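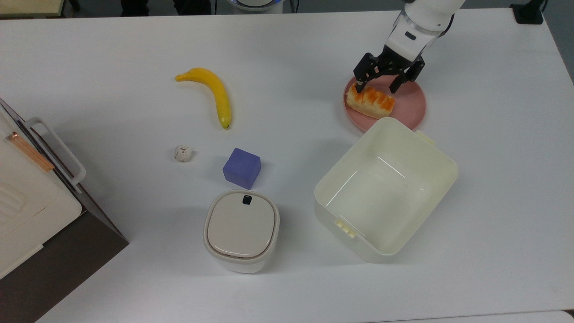
Bread on a pink plate

Minutes, Accessible Transit Group
Posted in May by Jae-hoon Bang

Print this page | E-mail this page

I took the notes again, so blame me for the spelling. We got going at 6 in the library's back room, and last month's minutes passed with one fix (I'd put the Olport bus shelter on the wrong side of the road, sorry!).

Curb ramps. The city answered our letter about Ellum Street and says the two worst corners are on the summer list. I asked for that in writing and I'm still waiting. Mrs. Theodorakopoulos wants us to push for the corner by the pharmacy too, and we all agreed.

Paratransit petition. We're at 143 signatures and we need 600 before the council will put it on the agenda. I'll take the clipboard to the Brivascombe senior center, and anyone with a free morning is welcome to come along. Large-print copies are ready; the Braille ones are still at the printer.

Captions at council meetings. Long talk on this one! Most of us want live captioning, a couple would settle for a transcript the next day. No vote, back on the list for next time.

We wrapped up at 8. Bring your ramp photos to the next meeting, please.

Recent items
Ellum Street letter: full text
Rides to the polls: how to sign up
April minutes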